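Review: Jondow Prize Desk, Contest and Giveaway Management Service

Published 2021-10-03

Jondow Prize Desk is a subscription service for organizations that run online quizzes, sweepstakes and prize drawings. It collects entries, checks them against the rules set by the sponsor, selects winners and keeps a record of each step. This review covers the Standard plan, which our office has used since March for a weekly electronics quiz and two seasonal drawings.

Setting Up a Contest

A new contest is created from a single form. The sponsor enters the opening and closing times, the eligible states, the age limit, the number of prizes and the approximate value of each. The service then produces a draft of the official rules. The draft is readable and well ordered, but it should be examined by counsel before publication. In our case the paragraph on taxes needed to be rewritten, and the section on alternate winners was missing until we switched it on under Advanced Settings.

Quiz questions may be typed in or uploaded from a spreadsheet. Each question accepts up to 10 answer choices, and the order can be shuffled for every entrant. Pictures may be attached to questions, though the upload tool rejects larger files without stating the limit.

Entry Handling

Our largest drawing received around 3,000 entries. The service flagged 111 of these as possible duplicates, and staff reviewed each one by hand. Most of the flags were correct. A number concerned members of the same household who had entered separately, as our rules allow. The household setting can be relaxed, but only before a contest opens.

Entrants receive a confirmation message with a reference number. The wording of the message can be changed. The sender name cannot be changed on the Standard plan, and several entrants wrote to ask whether a message from Jondow was genuine. Sponsors should mention the service by name on the entry page.

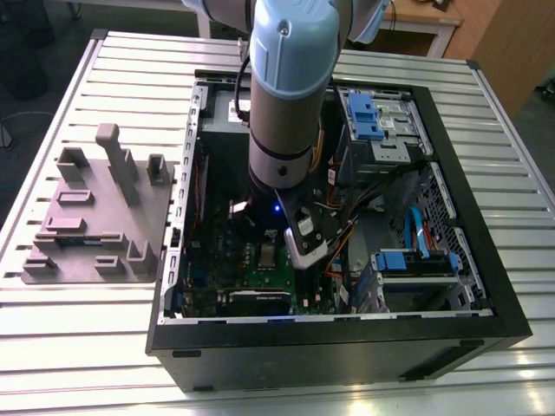
Winner Selection and Notice

Winners are drawn at random from the entries that have passed review. The drawing can be scheduled or started by an authorized user, and the result is locked once it is made. A certificate showing the time of the drawing and the size of the entry pool may be downloaded and kept with the contest file.

Each winner has 70 hours to respond to the first notice. This period is fixed, and we consider it too short for a drawing that closes before a holiday weekend. Reminders are sent automatically. If no reply arrives, the prize passes to an alternate and both parties are informed in writing.

Prize Delivery

Shipping is arranged through Damgaard, and tracking numbers appear on the contest page within a day of dispatch. Sponsors who prefer their own carrier may enter tracking details by hand. We used both methods and found the first more convenient for small items.

Comparison With Other Services

Rurnach offers a similar product with a better reporting screen, but it does not draft rules. Lorameck costs less and is suitable for a single giveaway with one prize. It keeps no record of rejected entries, and for that reason it did not meet our retention policy.

Assessment

Jondow Prize Desk is recommended for offices that hold contests on a regular schedule and must be able to show how each winner was chosen. The fixed response period and the sender name restriction should be weighed before purchase. Support requests were answered by the next business day, with one exception in the first month.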